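Want to spend a few weeks tidying with us? Packers and sorters needed

Hi all! I'm Hanneke De Smet and I look after the Banby rooms, which is a nice way of saying I'm the one who knows which cupboard the good scissors are in. We're moving out of our ground floor at Van Acker and into the old Skenden building in September, and before that can happen every shelf, drawer, corner and windowsill has to be gone through, sorted and packed. I can't do it by myself (I tried, I got as far as the tea towels), so I'm looking for two people to help me out.

Most of the work is down low. Years of people popping things on the floor "just for now" means there are boxes along the walls, cords trailing between the pot plants and adapters that could belong to anything. You'd be picking things up, working out where they live, and either finding them a home or putting them in a carton with a proper label. My rule is that a box goes flat against the wall first, out of the walkway, and then we decide about it. It sounds fussy but it saves a lot of stubbed toes!

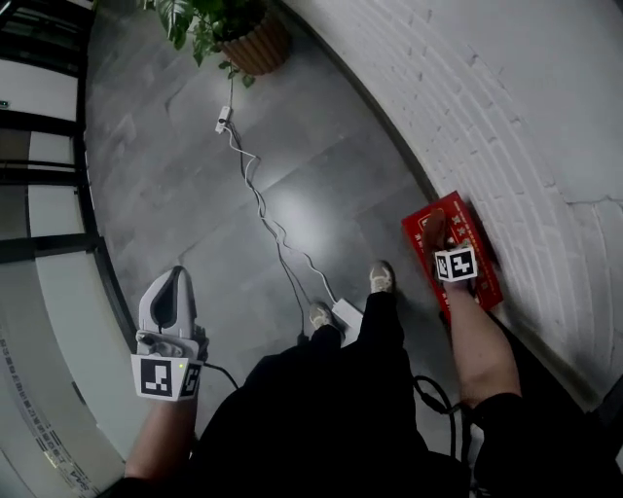
Red box to the wall, plant and cords still to sort.

The floor is big grey tiles, so it's easy to sweep but hard on the knees. I've got a couple of foam kneeling pads you're welcome to use, and I'd wear comfy sneakers if I were you. The plants are coming with us too, every last one of them, and I'm very protective of the leafy ones — please don't drag them by the leaves.

What I'm after: someone patient, happy to bend and crouch a fair bit, and able to make up their mind about a mystery cable without ringing me each time. You don't need any experience. If you're the sort of person who alphabetises their spice rack I'd love to hear from you, but I'd also love to hear from you if you're a slow and steady type who likes the radio on. Nothing is very heavy, and the big furniture is being handled by the movers.

The nitty gritty: it's nine hours a week, split over a couple of mornings, and you'll get $30 an hour. We've got nearly 320 cartons flat-packed in the hallway waiting to be filled, so there's no shortage of things to get on with. Tea, coffee and biscuits are on me. There's street parking out the front, and a bike rack round the side near the Zeteo sign.

To put your hand up, drop me a note through the contact form with your name, which mornings suit you and a line or two about the messiest cupboard you've ever sorted out. Please get it to me by May 7, 2020. I'll ring everyone back, even if it takes me a few days.

Hanneke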